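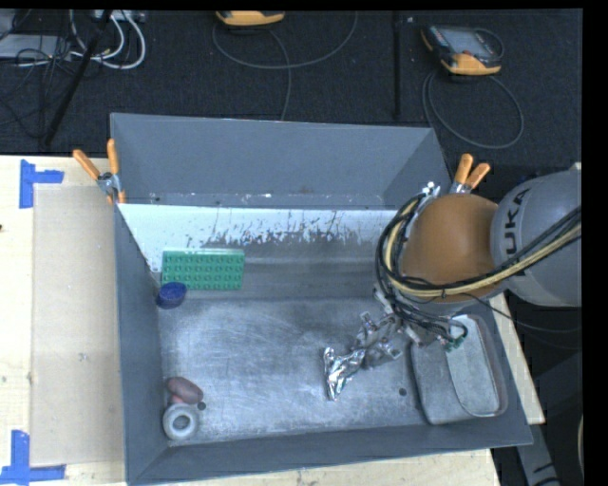
4.2 How members came to use their cards by phone

Figure 3. Gray bin on a wooden tabletop, with a KUKA robot arm reaching in from the right.

We were lucky to have the help of two credit unions, Flenwood and Cloutier, whose staff kindly let us talk with members who had added a debit or credit card to a phone wallet for the first time. In all, 800 members filled in our survey, and many of them wrote far more in the comment box than we had dared to hope for, which made the reading slow but very pleasant.

What struck us first was how much the setup step mattered. Members who were asked to call the branch to confirm a card often put the call off, sometimes for weeks, and a good number told us they had simply gone back to carrying the plastic. Those who could confirm with a text code mostly finished in one sitting – often, they said, while waiting in line somewhere – and were more likely to pay by phone again within 6 days.

The second matter is trust, and here the picture is more mixed. Older members at Cloutier worried about losing the phone and, with it, the card, even though many of them already kept both in the same purse or pocket. Kang and Chan, in their earlier study of the Trondau pilot, heard much the same worry and found that it eased after two or three small purchases. Our own comments lean that way too, although we did not follow anyone long enough to be sure, and we would dearly like to go back to the same members next February and ask them again.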